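Garment folding set: how messy should the start state be?

flolach_rig
6 posts
We have 1896 folding episodes from handheld grippers, sleeveless tops only. The policy does fine from a flat start and stalls when a strap is tucked under. Collect more, or reweight?

ospina54
Reweight first. More episodes with the same habits won't help.

kestrel_m
Disagree. You can't reweight what isn't there. How many have a crumpled start?

flolach_rig
43. The rest were smoothed by hand before recording.

kestrel_m
Then that's your answer. Drop the smoothing step.

ospina54
Drop it and episode length goes all over the place. Cakent did that and half the set got filtered out.

flolach_rig
I'd keep the length spread. Plan is to leave one side folded in, strap toward the middle, and start recording from there with both grippers open.

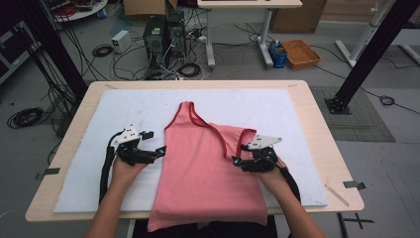
Side and depth of the fold get drawn from a list before each take — otherwise operators drift back to their favorite.

ospina54
Fine, but tag the start state in the metadata so you can still split it later.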